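Print this page
E-mail this page

Sorting the Small Things: White Table, Drelbridge

Posted 2020-10-20

Most of the items in this gallery belong to the Eserix box, a mixed set of food pieces and small household things that gets put out on a white table and sorted. The box was last checked in September and has 51 entries on its list. The list goes by plain names such as apple, cake slice, soap and duck, and the same names are used on this page.

Food comes out first. The apple has some yellow-orange streaks near the top and a short stem. The cake slice is the chocolate one with the cream-colored trim along the bottom edge. 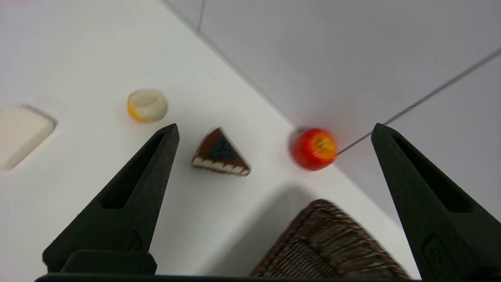

Anything round is set down gently, as the table has no rim. The list number for the apple is 14. Cake and pastry are listed together on the second sheet, and fruit is on the first.

The second part of the gallery is about the basket. It is a long woven wicker one, dark brown, with flared sides, and it takes up a good part of the right side of the table. Things that don't count as food stay out on the table for the next round of sorting.
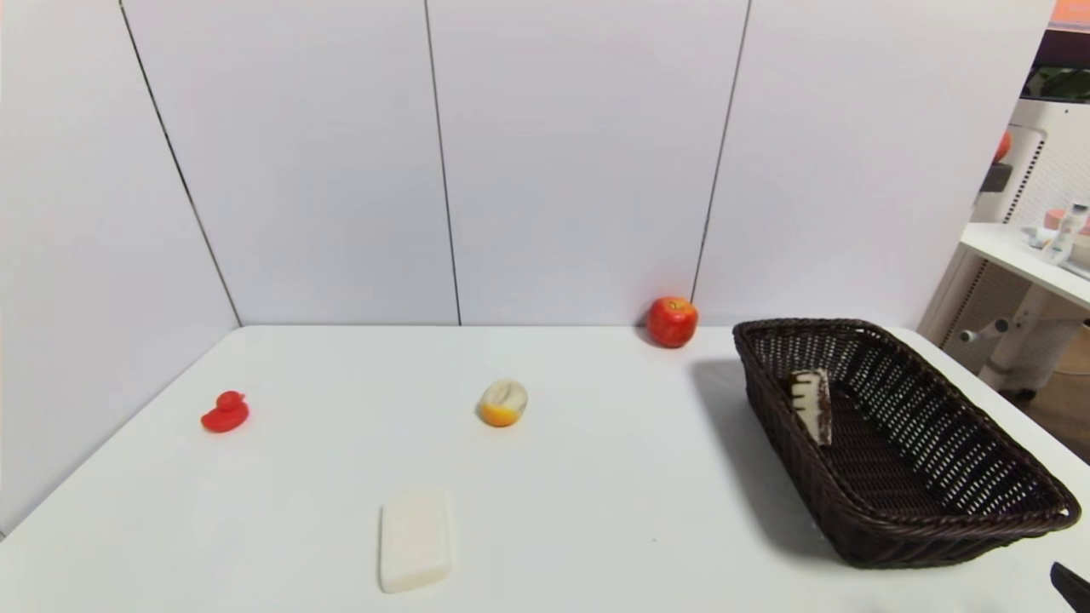
Red duck, cut citrus fruit, apple and a white bar of soap on the table, with the wicker basket at right.

The full list is kept in the Jiang folder under number 981.

Print this page
E-mail this page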